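3.2 Rules for the shared workspace

The rules were drawn up by Gautier and Poulain after the first February sessions at Utcombe, when two operators had laid out the same task in different ways and their recordings could not be pooled. They apply to every tool-sorting task in the Tenora set, which now holds almost 3,000 episodes.

Before recording, the operator checks that both arms move freely over the table and that no cable lies in their path. Containers are put down first and loose tools second. A container may stand anywhere both grippers can reach, but it must not be moved by hand once recording has begun. If a tool ends up outside the reach of both arms, the episode is stopped and marked as incomplete. It is kept, with the reason written in the log.

Tools are used as they come from the workshop. We did not paint them, add markers or cover their stamped lettering. Shiny metal is hard for depth estimation, and Lorkano's earlier guide advised a matt spray. We left that step out, as we wanted the policy to cope with ordinary hand tools. Patterned table covers are allowed for the same reason. Marks on the cover are left alone during a session, and the cover may only be changed between sessions.

Wrist views are checked separately from the fixed view. An episode passes if the gripper fingers and the tool to be grasped can both be seen in the wrist view before contact. Of the episodes checked by hand, 966 were accepted at the first reading.
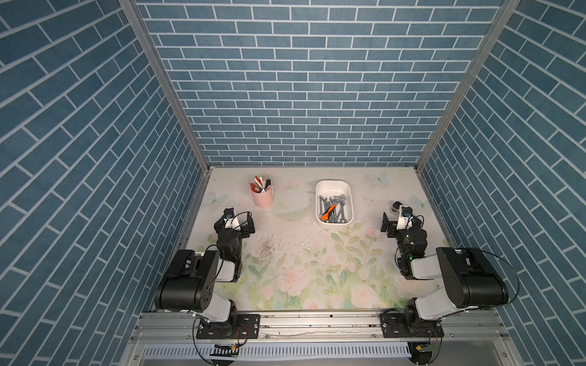
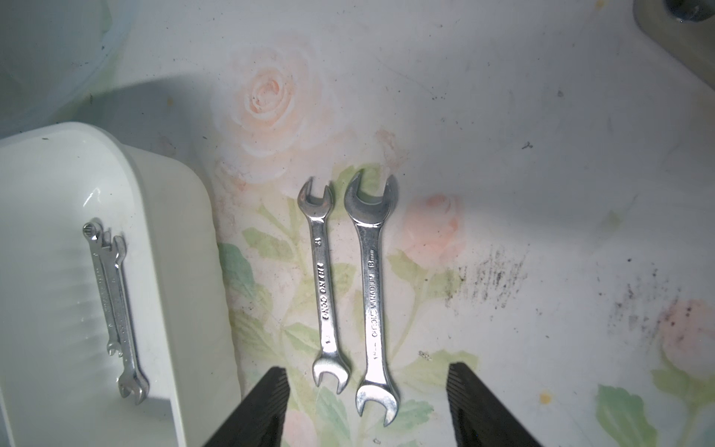 Figure 2. The wrench task: fixed view of the two-arm workspace (first) and wrist view with two open-end wrenches between the gripper fingers (second).

3.3 Stopping and restarting

Either operator may stop a session at any time without giving a reason. After a stop, both arms are returned to the rest position before anyone reaches over the table. The interrupted episode is not resumed. A new one is started from a fresh layout, and the log entry gives the numbers of both.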